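Coltico 3155 Fill Valve and Flapper Kit: Review After Six Months

Posted 2026-07-09

I put the Coltico 3155 kit into our upstairs toilet in January and have been living with it since. The old fill valve was a Drusero that came with the house. It had started refilling the tank for a few seconds every so often with no one in the bathroom, and it whistled at the end of each fill. A new flapper alone would probably have cured the first problem. The whistle was the valve, so I bought the full kit.

I paid $17 at Abou Zeid, the hardware store on the main street in Irneo. The big stores out by the highway had cheaper valves with no flapper in the package, and by the time you add one the difference is a couple of dollars.

What you get

The package has the fill valve, a rubber flapper with a plastic-coated chain, a refill tube with a metal clip, a shank washer, a lock nut and a folded instruction sheet. There is no supply line. If yours is the old rigid kind, buy a braided one at the same time. I reused mine, which was only a few years old.

The valve is the type with a float cup that rides up and down the body, so there is no ball on a long arm. It adjusts for height by twisting the lower half. The twist was stiff out of the package and I had to hold the base with a rag to get it started. After that it moved fine and locked where I left it.

Which toilets it fits

The box says it fits most two-piece toilets with a two-inch flush valve. It does not say much about the handle, and that is worth checking before you go to the store. The kit does not include a handle or a lever arm. The chain hooks to whatever lever you already have, and a lever coming in from the side of the tank sits at a different angle from one coming in from the front.
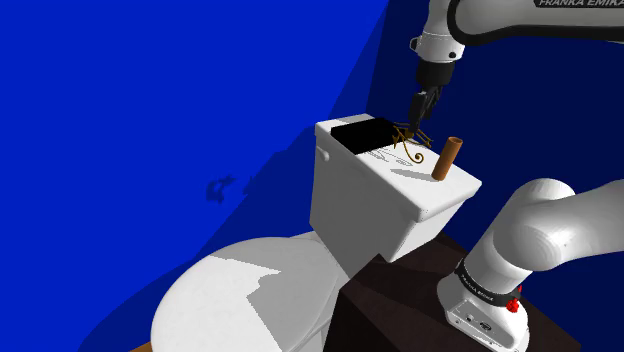 A side-mounted flush handle near the front corner. Clear the lid before you lift it.

With a side lever the chain tends to pull a little sideways. Coltico gives you plenty of chain to work with, and I ended up moving the clip several times until the flapper lifted straight and dropped back without catching. Leave a small amount of slack. If the chain is tight the flapper never seats, and if it is too long it can slip under the rubber and hold it open. I trimmed the extra with wire cutters. The instruction sheet tells you to leave the extra hanging, which I think is bad advice in a small tank.

Taking out the old valve

Shut off the water at the wall, flush, and sponge out what is left in the bottom of the tank. Put a bucket or a dishpan under the connection. There is always more water in there than you think, and it all comes out when the nut lets go.

The Drusero nut was plastic and had been overtightened by whoever put it in. I needed channel locks to get it moving. This was the slowest part of the job and had nothing to do with the new kit. If your nut is metal and green with corrosion, plan on penetrating oil and a long wait.

Set the tank lid somewhere flat where it can't be kicked. Porcelain lids chip easily and a matching one can be hard to find for an older toilet. I put ours on a folded towel in the bathtub.
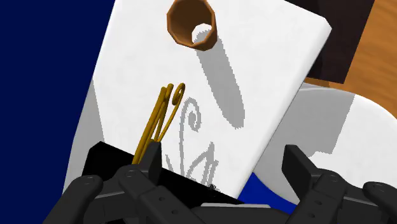

Once the old valve is out, wipe the area around the hole on the inside of the tank. Any grit left there will sit under the new washer and may cause a slow drip that doesn't show up until the next morning. I used an old washcloth and some white vinegar on the mineral ring, then rinsed it.

Putting in the new one

The new valve goes in with the washer inside the tank and the lock nut underneath. The sheet says hand tight plus a half turn. I did hand tight plus a quarter, and it has stayed dry. The refill tube pushes onto the nipple on top of the valve and clips to the overflow pipe. The clip is the best one I have used on a kit at this price. It grips the pipe wall firmly, where the all-plastic ones I have had before would pop off.

The water level screw is on top and takes a regular Phillips driver. It is sensitive. One full turn moved the level more than I wanted, so go a little at a time and flush between adjustments. Set it below the top of the overflow pipe. Most tanks have a line marked on the inside back wall.

The flapper snaps onto the ears of the overflow pipe. One ear hole was molded slightly small and I had to work it on with my thumb. It has not come loose.

How it has held up

The whistle is gone. The fill is still something you can hear from the hallway, a steady rushing sound, and then it stops cleanly. The word "silent" on the package is a stretch. I would call it quieter than the Drusero ever was.

Refill time is shorter too, although I didn't time the old one and can't give a fair comparison.

The flapper has been tight since the first day. I did the food coloring test the evening I installed it and again last week. You put several drops in the tank, leave the toilet alone for a while and look for color in the bowl. There was none either time.

The one problem came in the second month, when the fill slowed to a trickle. The fix was cleaning the cap. You shut off the water, press down and twist the top counterclockwise, lift it off, hold a cup upside down over the opening and turn the water on briefly to flush out the sediment. Our water is hard and the house has old pipes, so I don't blame the valve much for it. The instruction sheet covers this on the back in very small print. It has run normally since.

Warranty

Coltico lists 3 years on the valve and one on the flapper. You need the receipt and the number molded into the valve cap. I taped the receipt to the instruction sheet and put it in the drawer with the appliance manuals.

Good points: fair price, solid metal clip on the refill tube, flapper seals well, cap can be cleaned without removing the valve.

Bad points: no supply line, stiff height adjustment, one tight flapper ear, instructions in tiny print.

I have since bought a second kit for the downstairs toilet, which still has its original Drusero valve. It's on the shelf in the laundry room and will go in when that one starts acting up.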